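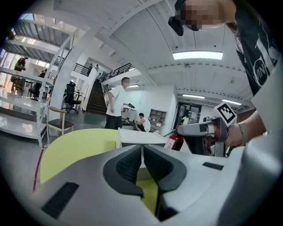

Don't buy the arms first, was the advice from our host at Almont before we had our coats off. Buy the hand tools, find out whether the job can be done with two fingers at all, and then go talk to the finance people. We had come with a spreadsheet that did it in the other order, so the morning was useful early on.

Four of us made the trip from Prositz in August. We pack small replacement parts for kitchen equipment, and next year's budget has a line in it for automated picking. The line is still blank. The purpose of the visit was to come back with something to put in it, and to see how another company our size had gone about it.

Almont works out of a converted unit with a mezzanine. Desks and meetings are mostly upstairs, and the handling work is done on the ground floor at white tables. People go up and down the stairs all day. Our own building has one level and less height, so we spent some time talking about what we would have to move. The answer is probably the returns shelves.

What they have spent so far

The first purchase was 2 hand-held grippers with printed markers for position tracking. A person holds the tool and does the task the way a machine would have to do it. Almont told us they learned more from a month of that than from three supplier presentations. Parts we would call easy, such as flat flaps and thin plastic pieces, took the longest to sort out. Some were dropped from the plan and will stay with the packing staff.

Replacement fingertips were a cost they had not planned for. They now buy them in boxes through Koo and keep one box unopened. We had no line for wear parts at all. We do now.

Quotes

They let us read two quotes, with the prices covered. The one from Cesa ran to 4 pages and listed training, spare parts, delivery and the first year of service separately. The other was a single total with a paragraph under it. Almont went with Cesa, mainly so they could take items out when the budget was cut halfway through the year. We will ask for the same layout from anyone who quotes to us.

Their parts list had 367 items on it at the beginning. After the hand trials it was down to 246. The smaller number is what went to the suppliers, and two of the quotes came back lower as a result. Our list has not been looked at since it was exported from the stock system.

Other notes

Floor space: allow room to walk all the way around each table. They did not at first and had to shift the shelving.

Staff time: the person doing the trials can't also be on the packing line. Almont budgeted for this as overtime and ran out.

Power and network: get the electrician in before the quote is signed. Theirs came after, and there were extra charges.

Lunch was sandwiches upstairs. Parking is at the back and fills up by 9.

Next steps for us are a short trial with borrowed hand tools on our twenty slowest parts, a revised parts list, and a request to Cesa for an itemized quote. The budget line stays blank until the trial is finished.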